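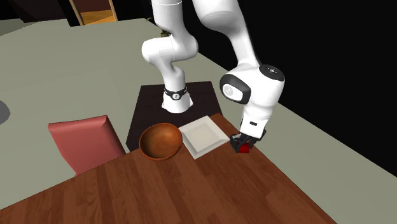

Teleop demos in sim: how many before it stops improving?

plerk_tas
Cube and plate task, driving the arm by remote with a Hendex controller. I've recorded 198 demos and the policy still closes its fingers too early. Should I push on to 900?

moradi_fan
No. Replay what you have first. I binned almost half of mine for hesitating above the cube.

gumleaf5
Disagree. Hesitation is normal behaviour and cutting it made ours worse. Vary the cube's starting spot, keep the bowl where it is.

moradi_fan
Depends on your colour randomisation too - what's it set to?

plerk_tas
Off. Cube's always red.

gumleaf5
Leave it off for now. Record 5 slow ones and compare the gripper timing.

plerk_tas
Did that. My trigger signal lags the arm by 2 steps. Fixing the logger tonight.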